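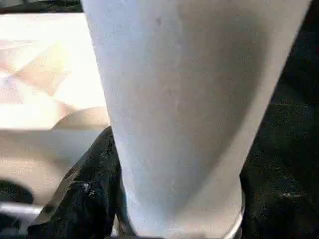 I had driven past the old Patwary building probably a thousand times before I ever went inside. It's the long brick one at the bottom of Gretel Street in Hovton, and for most of my childhood it had plywood over the windows and a "For Lease" sign that had gone completely white. So when a neighbor told me there were small businesses in there now, and that they were opening their doors for an afternoon, I put my mask in my pocket and walked down the hill.

They were letting people in by small groups, which meant a wait on the sidewalk. I didn't mind! The man ahead of me used to work in the building when it was a shirt factory, and he spent the whole time pointing at windows and telling his granddaughter who had sat where.

The person I really wanted to meet was Natália Šindelář. If you've been to the Saturday market you've had her dumplings, or at least stood in the line for them. She rents the kitchen at the back of the ground floor, and she was the first tenant to sign, back in July, when most of us were still wiping down our groceries.

"Everybody told me to wait," she said, lifting a tray onto a rack with her elbow against the door. "My sister told me to wait. The bank told me to wait, but they had been telling me that for years already."

She grew up over on the east side, the youngest in a house where her mother took in sewing and her father drove a bread truck. She learned to cook because she was the one home first. Later she cleaned offices at night and sold lunches out of a cooler during the day, mostly to the guys at the tire shop, and she kept every dollar of the lunch money in a separate account. It took her a long time. When she had enough for a deposit and a used mixer, she called the number on the sign.

The rent is what makes it work, she says. A unit her size is $1,078 a month with the water included, and she shares the loading dock and the walk-in cooler with two other tenants. She showed me the cooler (very cold, very clean, somebody's pickles) and then the ledger she still keeps by hand, in pencil, with a rubber band around it. Her order record is 71 dozen in one day, the week before Christmas. She had flour in her eyebrows when she told me that, and she looked pretty happy about it.
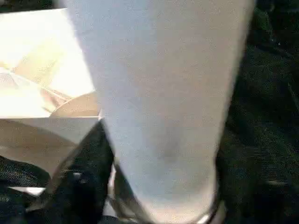

A tall white cup, up close.

Upstairs is a different mood altogether. The second floor is bigger than I expected, with those tall factory windows all down one side, and it's been cut up into units with walls that stop short of the ceiling. You hear everything. A woman who does upholstery was having a very funny argument on the phone about buttons. Two brothers run a print shop called Clomska up there, and they let me pull a poster on the old hand press, which came out crooked. I've hung it up anyway.

The older brother told me they started in their aunt's garage and lost pretty much all of their event work last spring. Menus saved them. Every restaurant in town suddenly needed takeout menus, then new takeout menus, then signs for the door. He said they went from thinking about quitting to working until midnight in about three weeks, and that he still owes his aunt for the electricity.

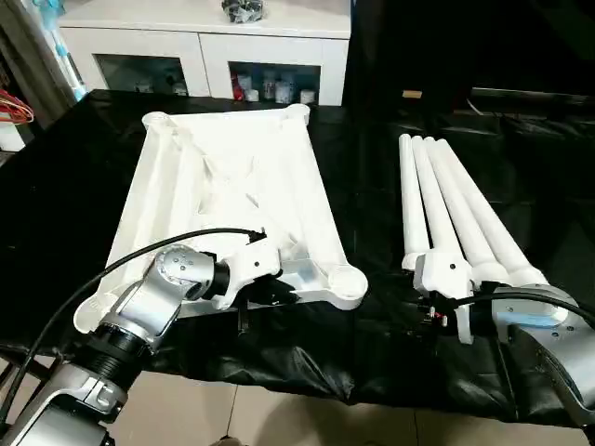 I asked both of them what they'd want from the city if anyone was listening, and they said parking at the same moment. There are 39 spaces behind the building, and on a busy day the furniture place next door fills most of them by ten. The other thing was the grant paperwork. The younger brother had his application in a binder, and it was some 60 pages — for a small business grant! He read me a question that asked for the same number he'd already given twice. Natália had told me nearly the same thing downstairs, except she gave up on hers at the tax section and says she'll try again this year.

I stayed longer than I meant to. On the way out I bought two dozen potato and onion from Natália and a bag of the sour cherry, and the sour cherry didn't make it home. The man from the shirt factory was still out front, telling the next group about the windows.

If you want to go, the front door is on Gretel Street and the ramp is around the side. Natália sells from her kitchen door in the mornings until she runs out, cash or card. Call ahead for the big orders.

Posted 7 January 2021

14 comments | 52 shares

Like stories from the neighborhood? Sign up for our newsletter and get them in your inbox. You can unsubscribe at any time.

Contact | © 2021 All rights reserved | Back to top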